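Tirkby Travel Card
Issued by Benítez for members of the Humex Rewards program

Overview

The Tirkby Travel Card is a no-foreign-fee credit card that earns Humex points on all purchases. Points post when the billing cycle closes and can be redeemed for flights, hotel nights or statement credit. Existing Trirkuvier cardholders may request a product change and keep their account number.

Earning

Purchases made directly with a participating airline or hotel earn 2 points per dollar. All other purchases earn 1 point per dollar. Cash advances, balance transfers and gift card purchases do not earn points. Bookings made through third-party sites earn at the base rate — the merchant code decides the category, and Benítez cannot change it after posting.

Lounge and breakfast credit

Cardholders receive two lounge passes per account year. At participating hotels, the primary cardholder and one guest may charge breakfast or coffee to the room, and the amount is credited after checkout. Room service and minibar items are excluded.

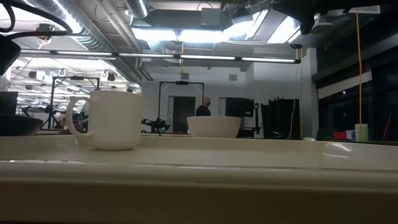 Welcome bonus

New accounts earn a one-time bonus after $3000 in eligible purchases within the first 61 days. Annual fees and interest do not count toward the total. Returned items are subtracted.

Redemption

Points can be used for up to the full base fare on any Humex partner. Taxes and carrier charges are billed to the card. Canceled award tickets return points to the account, less any partner fee.

Account notes

Points do not expire while the account is open. Authorized users earn into the primary account and do not receive separate lounge passes. Rates and fees are listed in the cardholder agreement, last revised in August.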